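How to Write a Fan Match-Up Post (When Both Fighters Are From the Same Series)
Posted Sep 18, 2019 by Sun-ja Oh

Match-up posts are the most read thing on this site and also the most argued over. Most of the arguments come from posts that skipped a step. I've written a fair number of these for Hustholm, the long-running fantasy manga, and the method below works for any series with a lot of fights in it.

My two fighters for this page are Drundier, the exiled siege mage, and Walus, who starts as a ferryman and ends up leading the river clans. They meet once in the story and the fight is interrupted, so people have been asking who would have won ever since.

Step 1: Pick the version of each character

Characters change over a long run. Drundier in chapter 37 has both hands and his full set of seals. Drundier in the final arc has lost the left hand and fights mostly with barriers. Write down the chapter you are taking each fighter from and put it in your first paragraph. If you don't, half of your comments will be about a different fight.

Step 2: Collect the feats

A feat is something the character does on the page. Go back to the chapters and note the chapter number next to each one. I keep three columns: strength, speed and technique. Leave out anything another character only claims. When the old fortress keeper says Walus could "drink the sea dry," that goes in a separate list marked as talk.

Anime-only scenes need their own mark too. The Hustholm anime added a whole harbour battle that isn't in the manga, and some readers won't accept it. Say at the start whether you are counting it.

Step 3: Set the conditions

Decide on the place, the starting distance, what each fighter knows about the other and what counts as a win. Water matters a great deal for Walus, so a fight on a dry plateau is a very different fight from one at a river crossing. I usually pick neutral ground with one small stream. 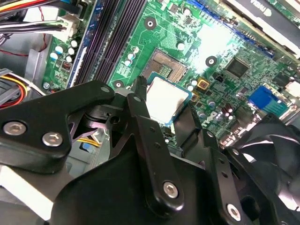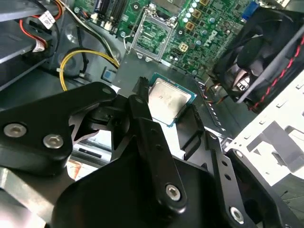 Both photos: processor and motherboard in an open computer case.

Step 4: Compare like with like

Take one column at a time. In strength, Drundier is ahead. He brings down the east gate in chapter 296 with a single seal, and Walus never breaks anything near that size. In speed it goes the other way. Walus crosses the courtyard before the archers let go, and Drundier needs both feet planted to cast.

Don't add the columns up like a score. A fighter can lose two of them and still have the one ability that ends the fight. For these two I think it's the river cloak, which swallows seals at close range. Drundier only gets past it once, against a weaker user, and he had help from Afolabi.

Step 5: Write out how the fight would go

Keep it to two or three paragraphs. Start with the opening move each character would really make, going by their habits. Drundier always throws up a wall first, even when it's a bad idea. Walus waits. Follow it through from there and stop when somebody can't continue.

Step 6: Give a verdict and a difficulty

Name the winner and say how hard it was: low, medium or high. Mine is Walus, high difficulty, with the chapter 37 Drundier. Against the one-handed version I'd call it medium.

Step 7: Check it before you post

Look up every chapter number again. I once put the bell tower fight in the wrong volume and heard about it for most of April. Mark spoilers past the point the anime has reached, and keep the big ones out of the title.

Roughly 10 feats per fighter is plenty. A post on the forum last year listed 457 for one character — I gave up somewhere in the training arc.

Post your finished match-up in the Versus section with the series name first, then both fighters in alphabetical order.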